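Progress report: Skatora kit room and laundry
Submitted to the Serra Fund for Grassroots Sport
Prepared by Elisa Donati, kit manager
Jun 15, 2025

Where we were

Readers of our application will remember the Skatora kit room as a cupboard with ambitions. Shirts went home in whatever bag was nearest and came back when someone's mother found them. The fund gave us 2000 to fix this, on the understanding that we would write to you at the halfway point and tell you how it was going. It is going fairly well, with one or two exceptions that I'll get to, including the dryer.

Money

We have spent nearly 1000. Most of that went on the washing machine, which we bought reconditioned from Ostach, a repair shop two streets from the ground. They delivered it, carried it down the steps and took away the old one, which had been walking across the floor during the spin cycle since before I joined. The rest went on baskets, hooks, detergent, a drying rack and a label printer. The label printer was my idea and I stand by it, although the under-twelves have used it to label each other.

The remainder is set aside for the dryer and for replacing the shirts that are past saving. I have asked Justis, who supply our shirts, for a price on both the home and away designs. Their first quote included embroidered initials for the coaching staff. I have asked for a second quote.

Laundry

Wash day used to be one big pile on the changing room floor, sorted by smell. Each squad now has its own basket, and the rule is that shirts go in the basket straight after the game, right side out, with nothing in the shorts pockets. Compliance with the first part is good. For the second part I would call it a work in progress, and for the third I can only report that we now own several odd coins and a very clean bus pass.

The baskets are plastic with holes in the sides, so damp kit gets a bit of air if wash day slips. They have handles at both ends, which I insisted on after a season of carrying wet shirts in a storage tub with none. The pink was what the shop had. The older boys objected for the length of one practice and have since become quite possessive about it.

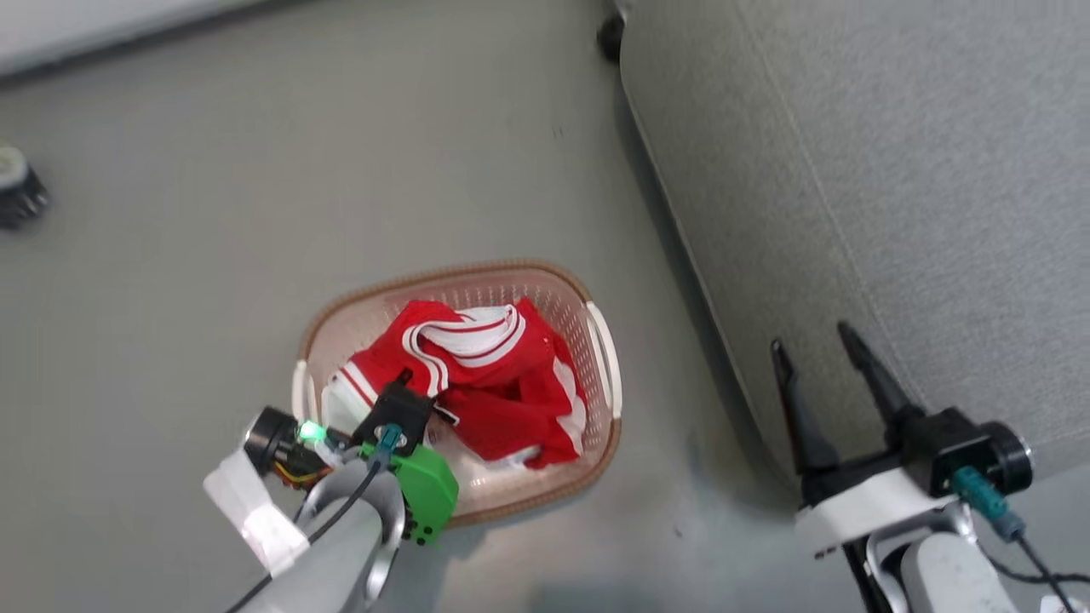
Red and white jersey in one of the pink baskets. Folding is not yet part of the program.

Reds are washed on their own at 30 degrees. We learned this in May, when a full set of white away shirts went in with two red ones and came out a color that does not appear in the league handbook. The referee let us play in them. The opposing captain was very kind about it, which was worse.

Lost shirts

The sign-out sheet hangs on the inside of the kit room door, with a pen on a string. Every shirt is written down when it leaves and crossed off when it comes back. Parents complained at first that this was a lot of fuss for a shirt, and then the shirts started coming back, including a goalkeeper top from a sponsor we parted with years ago. I don't know where it has been and it did not come with a note.

What has not gone well

The dryer is late. The one we wanted was sold before we could collect it, and the next one turned out to need a vent through an outside wall, for which the landlord wants a drawing. I have made a drawing. He would like a better drawing. Until this is settled we dry everything on the rack, which is fine in warm weather and will not be fine in the fall.

The shelving is also behind. We have the brackets and the boards. What we lack is a wall that is straight enough to hold both.

Next steps

Before the new season we plan to settle the vent, fit the dryer, put up the shelves and order replacement shirts once Justis have taken the embroidery off. I would also like to print the washing instructions in large type and tape them to the machine, with the line about reds at the top.

We have one request. The grant terms list "storage" and "laundry equipment" but don't mention work on the building. If the vent can be paid for out of what is left, please let me know in writing so I can show the landlord. Receipts are attached in date order, apart from the detergent one, which went through the wash.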